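Payer à l'étranger : les petites lignes qui coûtent cher

Au guichet de Stakow, dans la gare, le tableau lumineux annonce « zéro commission » en quatre langues. J'ai changé là mes premiers billets, il y a longtemps, et j'étais content de moi. Le soir, à l'hôtel, j'ai fait le calcul sur un papier. Il manquait le prix d'un bon dîner.

Depuis ce voyage, je lis les conditions. C'est une lecture ennuyeuse, je le reconnais, mais elle m'a appris que le mot « commission » a un sens très étroit dans ce métier. Un bureau de change peut vous dire la vérité, ne prendre aucune commission, et gagner quand même largement sa vie sur la différence entre le cours d'achat et le cours de vente. Dans la langue professionnelle, on appelle cela la marge. Le client, lui, ne l'appelle pas, parce qu'il ne la voit pas.

Le terminal qui pose une question

Aujourd'hui, la plupart des voyageurs changent peu d'argent liquide. Ils paient par carte, et c'est au moment de payer que la difficulté commence. Le terminal demande : voulez-vous régler en euros ou dans la monnaie du pays ? La question est polie et l'on est pressé. Derrière vous, quelqu'un attend avec ses courses. On choisit l'euro, par habitude, parce que l'on comprend mieux le chiffre.

Ce choix porte un nom un peu lourd, la conversion dynamique. Il signifie que la conversion est faite par le prestataire du commerçant, avec son propre cours. Pendant le mois d'août, j'ai noté mes dépenses dans un carnet pour comparer. Pour une même nuit d'hôtel, payée une fois dans chaque monnaie, j'ai débité 300 euros en monnaie locale et 317 euros quand j'ai accepté la conversion. La chambre était la même et le petit déjeuner aussi.

Il faut donc choisir la monnaie du pays, presque toujours. Certains terminaux affichent l'euro en grand et l'autre possibilité en petit, dans un coin de l'écran. Prenez le temps de lire. Si le serveur a déjà appuyé à votre place, vous avez le droit de lui demander d'annuler et de recommencer. Cela m'est arrivé deux fois et personne ne s'est fâché.

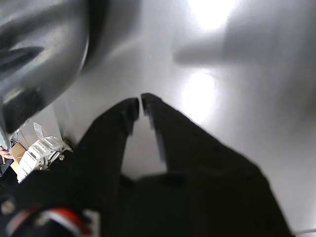

Le distributeur et ses frais

Avec les distributeurs, il y a plusieurs étages de frais, et ils s'additionnent. Le propriétaire de l'appareil peut demander une somme fixe. Votre banque peut demander une autre somme fixe, et ensuite un pourcentage. Enfin, l'appareil vous propose lui aussi la conversion en euros, que l'on refusera pour les mêmes raisons qu'au magasin. L'écran laisse parfois croire que le refus annule le retrait. En général, il n'annule que la conversion et les billets sortent normalement.

Les appareils de Drarkska, que l'on rencontre surtout près des gares et dans les rues touristiques, indiquent leurs frais seulement à l'avant-dernier écran. Ceux de Szilágyi les indiquent dès le début, ce qui me paraît plus correct, même s'ils ne sont pas toujours moins chers. À cause des sommes fixes, il vaut mieux faire un seul retrait un peu important que plusieurs petits. Avant de partir, vérifiez aussi le plafond de votre carte ; le mien était plus bas que je ne le pensais.

Les cartes de voyage

Plusieurs sociétés proposent une carte que l'on charge à l'avance, depuis le téléphone. J'ai essayé celle de Brarkolora. L'inscription se fait sans difficulté et le cours appliqué est proche de celui que les banques utilisent entre elles. En revanche, la carte physique peut mettre jusqu'à 18 jours pour arriver, et il faut y penser avant de faire sa valise.

J'ai aussi trouvé, à la dernière page des conditions, des frais d'inactivité. Si l'on oublie la carte dans un tiroir après les vacances, le solde diminue chaque mois. Il me restait 56 euros au retour. Je les ai dépensés au supermarché de mon quartier, et ensuite j'ai fermé le compte.

Et les billets que l'on rapporte ?

Les pièces, en règle générale, ne se reprennent pas. On les laisse au café de l'aéroport ou on les garde pour les enfants. Les billets se revendent, mais au cours le moins favorable. Si vous pensez retourner dans le même pays, une enveloppe dans un livre fait très bien l'affaire. Regardez seulement, avant le départ suivant, si la série est toujours valable : les banques centrales retirent parfois les anciens modèles, et le commerçant, au marché, ne les acceptera pas.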